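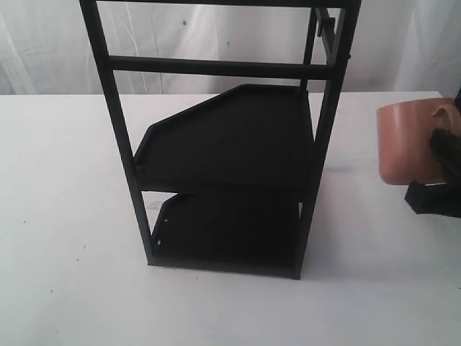 Rommel Macapagal is already talking when I get to the back door of the shop. Something about the gas bill. He waves me in with a bread knife, points at a stool, keeps going. It's 4:40 in the morning and he's been up since one.

Macapagal, the bakery, has been on the same corner for 28 years. His father's before that, sort of, his father sold out of a garage two streets over and the health department had opinions. The sign still has the old phone number on it. "People call it," he says. "Some lady has that number now. She takes orders for us. I send her ensaymada at Christmas."

I came to ask about pandesal. Specifically, why his got smaller, then bigger again, and why half the neighborhood took it personally.

"Okay so," he says, and sits down, and gets back up because the timer's gone.

The short version. Two years ago flour went up, butter went up, rent went up. He kept the price and cut the dough. Seventy-five grams to something less, he won't say how much less. "I thought, who weighs bread. Who weighs it."

Wilfredo Marquez weighed it.

Marquez is 73, retired from the post office, buys a dozen every morning and has done for as long as there's been a counter to buy them from. He brought in a kitchen scale. Put it down next to the register, put a roll on it, didn't say a word. There was a line behind him.

"I wasn't angry," Marquez tells me later, on the bench outside, with a paper bag on his lap. "I was disappointed. I told my wife, it's like when your team trades somebody. You still go to the game." He did still go. Every day through the whole small-roll period, as he calls it. He also told everyone he knew.

Rommel put the size back up in May and put the price up with it. A handwritten sign, taped to the glass, which he now says was too long. It had a paragraph about wheat.

"Kristine told me, cut it. One line. I said no, they deserve to know. Nobody read it. They read the number."

Kristine Sarmiento runs the front. She's been there long enough to finish Rommel's sentences and does, from the other room, without looking in. When I ask her about the sign she laughs for a good while. "It said 'global conditions.' On a bread sign."

Did people leave?

"A few left. They came back," she says. "One guy went to the supermarket for a month. He came in here like he was going to confession."

Back in the kitchen it is loud now. Jericho Galang is shaping, four at a time, two in each hand, which I try and am bad at. Mine look like thumbs. He puts them on the tray anyway, at the end, where Rommel won't see. Rommel sees.

Jericho came from restaurants. Line cook, then a hotel, then a hotel that closed. He says he took the bakery job for the hours, thinking bakers finished early, and forgot to think about when they started. He's stayed three years.

"Restaurants, everybody's yelling and then it's over and you go out," he says. "Here it's quiet and then you go to sleep at noon and your friends think you died."

What does he like about it? Long pause. More rolls.

"The second rise. You can't do anything. You just have to stand there. I never had a job where you had to just stand there."

I ask Rommel about the dough itself and this is where I stop being able to write fast enough. The sponge goes in the night before. Not a lot of yeast, less than you'd think, less than his father used. Bread flour mostly, a bit of all-purpose to keep it soft. Sugar, but he's been taking the sugar down a little every year and hopes I won't print that. (I asked. He shrugged. It's printed.) Milk powder, never fresh milk. Rolled into the long log, the baston, then cut with the scraper, then crumbs. The crumbs matter. He makes them from yesterday's rolls, dried and put through a grinder that came from his father's garage and sounds like it.

"You buy crumbs, they're dust. They're for fish. These have to be a little bit big, so when you bite, you know."

The cut is the part he cares most about. You don't roll them round. Round is a dinner roll. You cut the log on a slant and lay the piece cut side up so that it opens out by itself in the oven, and gets that split. He shows me one from a competitor, which he keeps in a drawer. I don't ask how old it is. It is round.

"See," he says. Very pleased.

Oven two is the one that works. Oven one works too but runs hot on the left, so it gets the Spanish bread, which forgives. Efren Dizon comes by to fix oven one every few months and has been telling Rommel to replace it since before Jericho was hired. I got Efren on the phone.

"It's a good oven," Efren says. "For a museum."

How long has it got?

"I said one year. I said that six years ago. He talks to it. Maybe that helps, I don't know, I only do the thermostat."

Rommel had a quote for a new one from Celik, a deck oven, and keeps it folded in his wallet behind his license. He took it out to show me. It's gone soft at the folds like cloth. He read me the number, asked me not to write it, put it away again. He says maybe next year. Kristine, from the front: "He says maybe next year every year."

So what about the kids, I ask, because everybody asks. Who takes over.

He makes a face. One daughter in nursing school, one son who does something with insurance software at a company called Puvia and has explained it to him more than once. Both of them worked the counter growing up. Both of them are very clear about it.

"My father told me, you don't have to do this. And he meant, you have to do this. I tell my kids, you don't have to do this, and I mean it. That's the only thing I do different." Then he thinks about it. "And the yeast."

He's asked Jericho. Not formally. He asked him while they were both carrying flour, so neither of them had to look at the other. Jericho said he'd think about it and that was last fall. When I bring it up with Jericho he says he's still thinking, and that the flour was heavy, and could I pass him the scraper.

By six the line is out the door. Nurses going home, a bus driver who leaves the bus running, a man in pajama pants buying 118 rolls for a christening. He'd ordered a hundred. Kristine had him down for a hundred and twenty. They settled it in the time it took me to find my pen, and I still don't understand how they got to that number but both sides seemed happy. Two bags split. Somebody's kid was given the one that fell out.

There's a second product people come for, the coffee spread, which started as a mistake. Rommel was making a coconut jam and put yesterday's coffee in instead of water. He sells it in jars with a label that says Zarico. I ask what Zarico means.

"Nothing. The label guy had a hundred of them left over, from somebody's restaurant. I said how much. He said take them." When they ran out he had the same ones printed again. People ask for it by name now. A woman drives in from the county line for it, he says, and buys six, and has never once bought bread. This bothers him more than the small-roll period.

I ask if he eats the pandesal himself. Every day, he says. One, with nothing on it, from the first tray. Standing up. It's how he checks it. Then another one about ten in the morning with a fried egg, sitting down, and that one is breakfast.

And does he ever get sick of it.

He doesn't answer that right away, he's loading. Door open, heat comes out, tray in, door shut. He wipes his hands on the towel on his shoulder, and then wipes the towel.

"The smell, I don't smell it anymore. That's the sad part. Everybody comes in, they go, ohh, the smell. I smell nothing. I went to Manila for my cousin's wedding, three weeks, I came back, I opened that door, and I smelled it. For maybe one hour." He holds up a finger. "I told Kristine, come here, smell this. She thought something was burning."

Was something burning?

"Left side," says Kristine. "Oven one."

At 6:20 Wilfredo Marquez comes through for his dozen. Regular bag, exact change, no scale. He checks with one hand, a sort of bounce, up and down twice. Rommel watches him do it through the kitchen door.

Marquez nods. Rommel goes back to the ovens.

Macapagal opens at five every morning and closes when the bread runs out, usually by one. Coffee spread in the fridge by the register. Cash is easier, Kristine says, the card machine is moody.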